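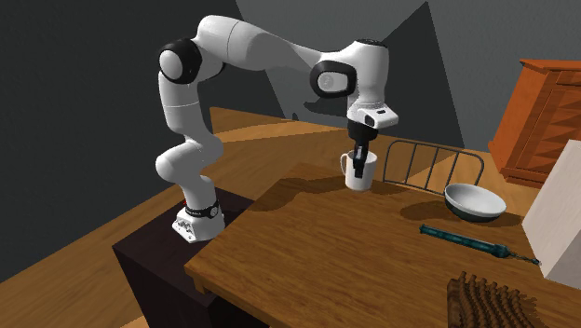

Bench model, arm over the mug beside the rack.

The capital request had to fit on two pages. Joon-young Jin had it at five.

He took out the history of the tableware line first. Everyone on the purchasing side knew the history. Then he took out the paragraph on wrist torque and put the number in a table, where it would be read or skipped.

What was left was the arm, the gripper, the pedestal and the software licence. Kurkedard had quoted for the arm and the pedestal together and would not split them. Mockus had quoted for the gripper alone, delivery in 16 weeks. Grokix wanted an annual fee for the simulator, payable up front, with a discount if the plant signed before November.

"Why are we paying for a pretend one?" his manager had written in the margin of the last draft.

Jin typed his answer under Section 3. The simulated cell allows grasps to be tested before hardware is ordered. Changes made at this stage cost labour only. He read it over and let it stand.

The Nurholm plant had bought a gripper without modelling it, three years before. The fingers were too thick for the gap between handle and body on the small cups. It was still on a shelf in receiving, in its foam, with an asset tag. He did not mention it in the request. The manager had signed for it.

He opened the model again and ran the pick from the start.
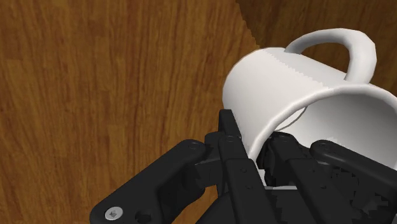
One finger in, one finger out, the wall between them. He had argued for the rim grasp since the spring. It needed less opening width than a grasp across the full body, and that put the smaller Mockus unit back on the list. The smaller unit was 25 per cent cheaper. It also weighed less, so the arm could be one size down, if Kurkedard would requote.

The pad friction was a guess. He had used the value from the supplier's sheet, and the supplier's sheet did not say what the pad had been tested against. Glazed ceramic was not rubber on steel. He added a line for sample pads, 53 dollars a set, 2 sets, and moved it out of capital and into consumables so that it would not need a second signature.

At ten past six he phoned Kurkedard and got the night desk.

"The smaller arm," he said. "Same pedestal?"

"Same bolt pattern. You'd want the adapter plate."

"Is the plate in the quote?"

There was typing. "No – the plate's extra."

He wrote the plate into the table and the request went to three pages. He cut the margins, then the font, then the sentence about labour. It came back to two.

He dated it Jun 7, 2023, saved it and started the pick again while the file uploaded.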